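Thread, because a few of you asked what I do all day now that I've left Omton and gone over to the robot people. Short answer: I teach two arms to tidy a desk by tidying the desk with them, over and over, until my shoulders complain.

The task this month is stationery. Pens, a pencil pouch, the usual stuff that ends up on a desk. The goal on paper is 500 good episodes before the break. One episode is one full go at the task, start to finish, recorded.

"Good" is doing a lot of work in that sentence. A good episode is one where I didn't dither. If I hover over a pen for ages deciding which end to grab, the model learns to hover over pens. It picks up every bad habit I have and none of my excuses.

So before each one I say the plan out loud. "Left takes the pouch, right takes the pens." Elias Nimri sits across from me most days and has asked, very politely, if I could say it in my head. I cannot. I've tried and my episodes get worse.

The pouch is the bit I like best and the bit I'm worst at. It's soft, so it never sits the same way twice. Grab it too deep and it folds up like a taco. Grab it too near the edge and it slides out just when you start feeling good about yourself.

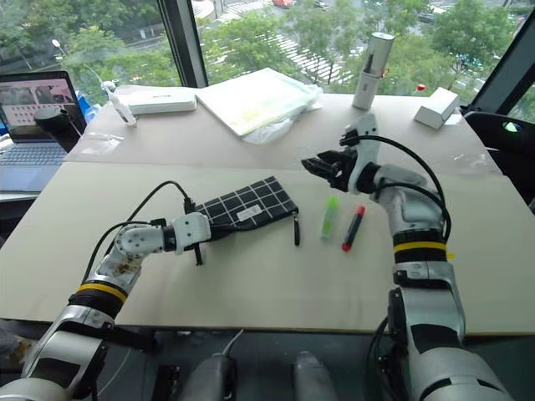
My rule for the left hand is pinch an end, lift a tiny bit, wait one beat, then carry on. That little wait was Elias's idea and I fought him on it for two days. He was right. With the beat in there I can tell whether I've got the thing or just think I have.

The other hand is supposed to be getting ready in the meantime. When I started I'd park it and forget it, like a person who can't pat their head and rub their belly. Then we looked at what the model had learned and, yep, one arm working and one arm on vacation.

Pens are their own adventure. They're thin, they roll, and the fingers have to come down nearly straight over them or you end up chasing one across the board. A marker with a fat cap is easier than a skinny pen. A highlighter is somewhere in between. I have opinions about highlighters now, which is not where I saw my life going.

Someone always asks why we don't clear everything else off the table. We did, at first! We had a beautiful clean table and a model that worked beautifully on a clean table. Then somebody left a snack wrapper out and it fell to pieces.

So now clutter stays, and it gets shuffled. Every 20 episodes I move things at the back, swap a box for a bottle, turn something on its side. Takes a minute. It's also the only part of the job where making a mess is correct, so I enjoy it a lot.

Same with daylight. I used to want the blinds down all day so everything matched. Now I record morning, noon and late afternoon and let the light do what it likes. Desks in real offices have windows.

Boring but important: notes. After each episode I type one line. "Clean." "Slow on second pen." "Dropped pouch, picked it up again." We keep the last kind, by the way. A drop followed by a calm recovery is worth having, and the folks at Ludent who use our data keep asking for more of those.

What we don't keep is a fake drop. I tried staging a few and they looked so staged. I let go like an actor fainting on a couch. Elias watched 5 of them in a row and deleted them without saying a word.

Other stuff that goes in the bin: anything where I bumped the arms together, anything where I reached in with my real hand, and anything I recorded after I got tired. That last one is hard to own up to. My cutoff is more than an hour without a break – past that I get sloppy and I can see it when I play things back.

Where we are today, Sun 16 December (yes, I came in on a Sunday, the building is quiet and I like it): the pouch is going fine, the pens are behind, and I want a batch with the pens starting on the left for once. I've been putting them on the right out of pure habit.

If you do this kind of work, tell me how you shuffle your objects. Dice? A list? Vibes? I'm on vibes and I suspect it shows. Going to go do the left side pens now.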